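November
Posted by Radka Atanasov
Filed after lunch

Spent the morning on the reliability figures for the attention questionnaire. The sample now stands at 1091 complete records, from 2745 invitations. I had planned for 2000, so the smaller subgroup analyses will have to go. The two-factor model still fits better than the one-factor model, but the factors correlate at a level where I would struggle to defend them as separate constructs to anybody outside this building.

Item 7 remains a problem. It reads "I lose track of what I was about to do when I enter a room." Older respondents endorse it far more often than their total scores would predict. Younger respondents hardly use the top two options at all. I ran the differential functioning check twice, once with the full set as the matching variable and once with item 7 removed. The result was the same both times. My inclination is to drop it. Birken wants it kept for continuity with the earlier form, and they hold the licence until spring.

Missing data

142 records have a gap in the second block and nowhere else. I first took this for fatigue, but the gap begins at the same item in nearly every case and the respondents then carry on normally to the end. It looks like a page that failed to load on certain phones. If so, the gaps have nothing to do with the trait being measured and I can impute without much worry. I have written to Žukauskas, who host the survey, and asked for the server log. Until it arrives I am reporting both versions side by side.

Imputed and complete-case estimates differ in the third decimal place. The standard errors move a little more. None of it changes the ranking of the items.

Afternoon

Read the manual for the Gusura scale again, mainly the chapter on retest intervals. They recommend two weeks, with no source given. My own retest group came back anywhere between nine days and six weeks, which is untidy, but it lets me model the interval as a predictor. Early indication is a shallow decline in the correlation up to week three and then nothing I can distinguish from noise. A plot with the raw points is in the project folder. I have not smoothed it. The last smoothed plot I circulated was read as evidence of a threshold, and I spent a month answering letters on the subject.
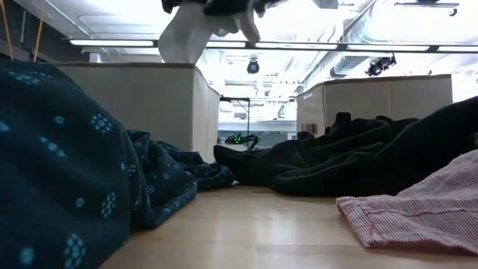
Notes on scoring

The current key sums all items with equal weight. I compared this with weighted scores from the graded response model. The two correlate so highly that for group research the choice is of no practical importance. For individual decisions it matters slightly more: some people near the referral cut-off change sides depending on which key is used. Those are the people for whom a clinician would want a second source of information in any case, so I will put a band around the cut-off in the report form and leave the simple sum as it is.

The wording for the band took longer than the calculation. "Inconclusive" was rejected at the Plakum meeting as sounding like a fault in the test. "Borderline" has another meaning in a clinic and cannot be used. I have gone with "score within measurement error of the cut-off", which is long but correct. It runs over two lines on the printed form and the margin will need adjusting.

Left to do before the draft goes out:
- rerun the age comparison without item 7
- check the reverse-scored items in the retest file (two were keyed the wrong way in the last export)
- shorten the section on norms
- reply to Birken

Stopped at twenty to six. The age comparison is running overnight.

3 comments

dunmore_p
Did you look at item 7 by sex as well as by age? We used something very close to it in a memory clinic sample and had trouble on both.

Radka Atanasov
I did. There is a small effect in the same direction across all age groups, well under the size I would act on. I will add the table to the appendix.

Quiet Residuals
Please publish the unsmoothed plot when the draft is out. Retest intervals are usually given as a single figure and I would like to see the spread.

This site uses cookies to remember your reading preferences and to count visits. By continuing to browse you accept their use. Accept | Settings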